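Flemport cookery classes move to Bukwood hall

Evening cookery classes in Flemport will move to Bukwood hall in May while the old school kitchen is rewired. The council said the work will take 7 weeks and cost £1,550.

Classes will start at 6.30pm as before. Each course has 180 places over the year, and 278 people are on the waiting list for beginners' soups and stews.

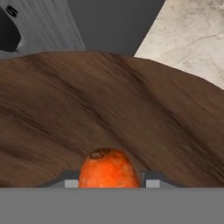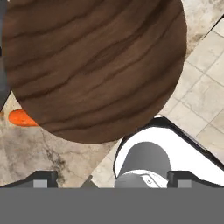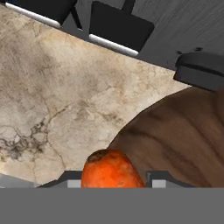
Ó Súilleabháin, the grocer on Randness Road, will go on supplying the vegetables. Fees stay the same, and anyone who has already paid does not need to book again.

The number 7 bus stops outside the hall, but the last one back to Flemport leaves at 9.10pm. Parking is free after 6pm. Places for the summer bread course can be booked at the library desk.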